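Robot Club at Laing: Our Fall Table Project

Hi all, it's Reet! Diane Marchand asked me to put the club pictures in one place so parents could quit scrolling through the group chat (sorry, parents). We've been at it since September, 4 of us most afternoons, and the job we picked was packing and unpacking a basket with two arms. Sounds easy. It ate 3 whole sessions before we even agreed on what counts as a try.

Our rules, for anyone who wants to copy them: 5 tries per person, no touching the basket once you've started, and write down every try, even the embarrassing ones. We're aiming for 100 in the notebook before the Ivamden meet, and I think we'll make it if people show up on time – you know who you are!

Diane wants everyone to drive at least once before the meet, so if you've only been on notebook duty, come find me.

Basket practice

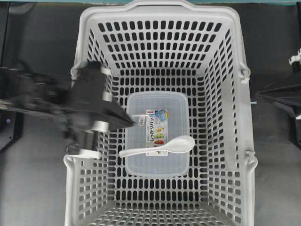
Left arm going in over the food container, with the white spoon lying across the lid. I love the label on this one, all that Japanese writing and the tiny pictures. Spoons are my least favorite thing to grab – so skinny!

Coming up

More pictures after Ivamden. Bring a snack and your safety glasses, and text me if you need a ride.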